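Evoreck is looking for people to take part in a working group on good practice for two-armed robot cells used at table height. The group starts in October and is open to anyone who works near such a cell, looks after one, or has to sign off its risk assessment.
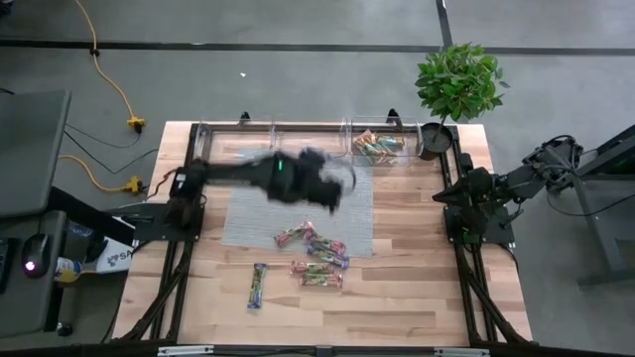

*Wrapped snack bars on the table of a two-arm cell.*

## What the group will do

We have a draft code of practice. It is 102 clauses long and covers small arms fixed to a table or frame, doing light handling work with people close by. Most of it was written at a desk in Herkelby by people who know the machinery rules well. We now need it read, tried and marked up by people who do the job.

Taking part means:

- reading the draft before the first meeting and sending back comments on the form provided
- trying the start-up and shutdown checks on a cell at your own workplace, or at ours if you don't have one
- joining four meetings, each starting at 10 am and finishing by 3 pm
- agreeing the final wording of one section with two or three other members

The sections still open are reach and keep-out distances, cable routing, floor leads and trip hazards, status lights, items left on or near the table, and who may reach in while an arm is powered. The last of these has had the most argument. The current wording says hands stay outside the frame whenever either arm is live, even if the other arm is parked. Some sites think that is too strict for reloading bins. We want to hear from both sides.

## Who we want

You should have worked with or beside a robot arm of any make for at least six months. Operators, technicians, cleaners and safety reps are all welcome. You don't need to have written a standard before and you don't need a degree. You do need to be able to read a technical document in English and say plainly where it is wrong.

We already have enough people from arm manufacturers. Applications from suppliers will go on a reserve list.

No one under 18 can take part in the practical checks.

## Payment and expenses

Members are paid £252 for each meeting attended, and £1,720 in total for those who attend every meeting and finish their section. The larger sum includes the meeting fees. Standard-class travel is paid on top, with receipts. If your employer is releasing you on full pay, we can pay the fee to them instead; tell us which you want when you apply.

Meetings are at the Lultard building in Herkelby, on the ground floor, with step-free access from the car park. Lunch is provided. One meeting can be joined by video, but the practical sessions can't.

## Rules during practical sessions

1. Closed shoes, sleeves above the elbow or fastened at the wrist, lanyards off.
2. One named person holds the stop button for each cell. They do nothing else while they hold it.
3. Say "reaching" and wait for an answer before putting a hand over the table.
4. Drinks stay in the corridor.
5. Near misses go in the book the same day, however small.

Anyone who breaks rule 2 or 3 will be asked to sit out the rest of the session.

## How to apply

Send one side of A4 telling us where you work, what kind of cell you use and one rule at your site that you think works badly. Please leave out your CV. Address it to Valdis Priedītis, Working Group Secretary, Evoreck, Lultard Building, Herkelby, and mark the envelope "Espinoza draft", the working title of the code.

Applications close at noon on the last working day before the group starts its reading period; the secretary can confirm this by post. Everyone who applies will get a reply, and those not chosen can still comment when the draft goes out for open review.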